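Ehlers two-bay metal bin, second-hand
Reviewed by Noemi Longo, Drolville

I bought mine in August for $30, the seller having described the colour as "grey". Fair enough. It's grey.

Capacity

Enormous. The toys that used to colonise our hallway now barely cover a corner of the floor, and the flared walls mean you can lob a plastic cow in from the doorway with some hope of success. Small things do drift to the back, so you'll want long arms.

Finish

Mine came pre-loved, and whoever loved it had a heavy hand. The sloped panel between the two sections has worn away in ragged dark patches, and the floor is scuffed and chalky towards the front. I've scrubbed it twice. The stains and I have reached an understanding.
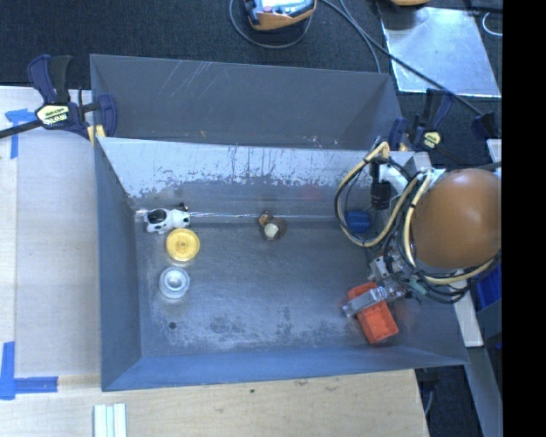
Noise

Drop one block in at 6 am and the whole street is up. Four stars, minus one for my neighbour Nattawut.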